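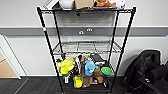 Wire shelving, toys on the bottom level

Is two nights in Drunirmont enough with a seven-year-old?

Posted by Retno Yusof in Family Trips

Hi all! We're going in January, me and my daughter, and I can't decide if we should do two nights in the old town or stretch it and skip the coast completely. I want the fortress, the covered market and the little boat over to Vata. She wants the boat and anything with snacks. The place I'm looking at (the Setiawan guesthouse, up behind the market) has a family room for 2,520 for the whole stay, which seems steep for winter – is that normal? Also, do I need to book the boat ahead, and are the fortress steps as bad as people make out?
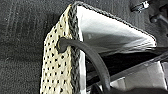
2 min read

Hamish Baird
Two nights is fine if you get in by lunch on the first day. Do the market that same afternoon, it's pretty dead by 4 pm, then go up to the fortress the next morning before the tour buses from Vament show up.

The steps! There are 584 of them, I've got the fridge magnet to prove it. My son was six when we went and he did the lot with two stops and a cheese pastry. There's a road around the back too, longer but gentle, and it comes out by the ticket booth. Wear something with grip in winter, the top part is old stone and gets slick.

Don't book the boat. We did and they canceled for wind, and I spent ages on email getting the money back. Just walk down to the harbor in the morning and ask at the blue kiosk. If it's running, pay there and go. Vata is small, you'll have seen the chapel and the lighthouse path in a couple of hours, and the cafe by the landing was open when we went, but I wouldn't count on it in January. Bring sandwiches. 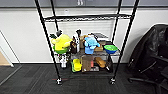
A black wire rack on casters, against a white wall

Nestor Lumbao
go in may

Ilari Lahtinen
I'd stay three nights and still skip the coast. We lost a whole day to rain and were glad of the extra one – the puppet museum saved us, it's on the street behind the post office and kids get in free.

On the room, that does sound high to me. Ask if it includes breakfast and dinner, some of the guesthouses up there only quote half board in winter and you have to ask for the room-only price. We paid a lot less near the bus station, but it was noisy and I wouldn't do it again with kids.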